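Re: [viewers] Dropping the dish for Fultico

Barry Bunting wrote:
> We cancelled the satellite package in November and went over to
> Fultico. 80 channels, all the box sets, no engineer, no dish.
> It's a no-brainer and I can't see why anyone in Tunstall is still
> paying the old way. Zivik is thrown in for the first few months
> as well. You'd save a packet.

Barry,

Glad you're happy with it, but I'd like to see the sums before I ring anyone.

You say 80 channels. I went down the list on their website and a good many of them are the same channel an hour later, or one old series shown round the clock. I counted the ones we watch in this house and got to six, and four of those come through the aerial for nothing.

Then there's "thrown in". Zivik is free until it isn't, and the page that tells you the price afterwards is three clicks down. My sister had the same offer with Irko. She forgot the date, paid for most of a year, and the only thing she ever watched on it was a programme about canals. When she tried to cancel they offered her half price to stay, which makes you wonder what the full price was for.

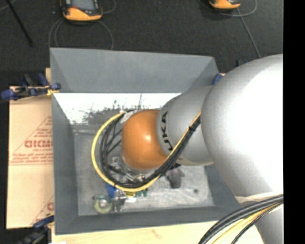

Viewers' Newsletter, Issue 80, p. 3

You also leave out the broadband. Fultico want a faster line than the one I've got, and the faster line costs more every month. Did you add that to your side of the page? If you did, I'll take it back.

As for the box sets, they come and go. I was halfway through a detective thing on Irko last winter when it vanished, and it's now on Zivik, so presumably I'm meant to follow it about with my bank card. They boast of 3000 titles. Fine. How many were there last year, and are they the same ones?

What happens on your end when the football's on and the whole street is watching? Ours goes to porridge on an ordinary evening.

If you can post what you paid in the last month of the dish and what you pay now, line and all, I'll read it with an open mind. Until then the dish stays up.

P.S. Does Fultico still log you out every time the box restarts? Someone on here was moaning about it and I never saw an answer.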